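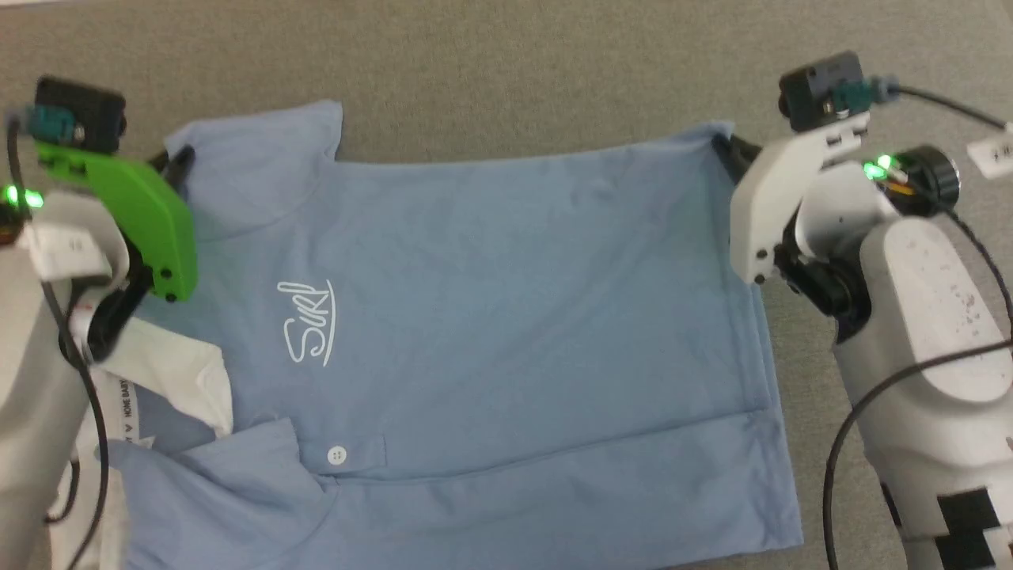

Llevo desde junio metido en el mismo problema y por fin tengo ganas de contarlo: cómo conseguir que dos brazos se pongan de acuerdo para doblar un polo. Los calcetines y las toallas ya los tenía más o menos dominados, pero un polo es otro mundo. Tiene cuello, tiene tapeta, tiene botones, y cada una de esas cosas le cambia la rigidez a la tela justo donde menos te conviene.

El planificador se llama Undotow y es un proyecto mío de ratos libres (de muchos ratos libres). La primera versión trataba cada brazo por separado: el izquierdo calculaba su trayectoria, el derecho la suya, y un temporizador los sincronizaba. Un desastre precioso. Bastaba con que uno se retrasara 8 milisegundos en varios ciclos seguidos para que la tela se tensara en diagonal y el pliegue saliera torcido.

Lo que hago ahora es planificar sobre la prenda. Defino un marco de referencia entre los dos puntos de agarre, muevo ese marco, y las consignas de cada pinza salen de ahí. La distancia entre pinzas es una restricción dura, con un poco de holgura para no estirar el tejido. ¡Qué diferencia! El código del control bimanual pasó de ser un laberinto de casos especiales a 329 líneas que puedo leer de un tirón sin enfadarme conmigo mismo.

La percepción sigue siendo la parte más divertida y también la que más me hace sufrir. Uso Kinyua para segmentar la tela y sacar los puntos clave: esquinas del bajo, hombros, puntas del cuello. Lo entrené con 3000 imágenes anotadas a mano, y ahí aprendí que las esquinas del bajo las clava casi siempre, mientras que con el cuello se lía en cuanto hay capas dobladas una encima de otra. Un cuello arrugado puede estar de mil maneras y en casi todas una de las puntas queda tapada. De momento el detector devuelve una confianza por punto, y si la del cuello baja demasiado el planificador se olvida de él y se orienta por la tapeta – una tira recta y corta que da muy buena pista de hacia dónde mira la prenda.

Otra cosa que me tiene encantado: las cámaras de muñeca. Antes lo fiaba todo a la vista general, y en el momento del agarre las propias pinzas me tapaban la esquina. Ahora la vista general decide adónde ir y la de muñeca corrige los últimos centímetros. La calibración entre ambas la guardo en Arnatance, junto con los registros de cada intento, y puedo reproducir cualquier ejecución paso a paso. Si hacéis algo parecido, montad esa herramienta de reproducción el primer día. Yo la dejé para el final y me arrepiento bastante.

Lo próximo es bajar la latencia. Entre captura y nueva consigna se me van 300 milisegundos, demasiado para reaccionar si la tela resbala. Sospecho de una copia de memoria tonta que hago en el nodo de segmentación, así que esta noche toca perfilador y café.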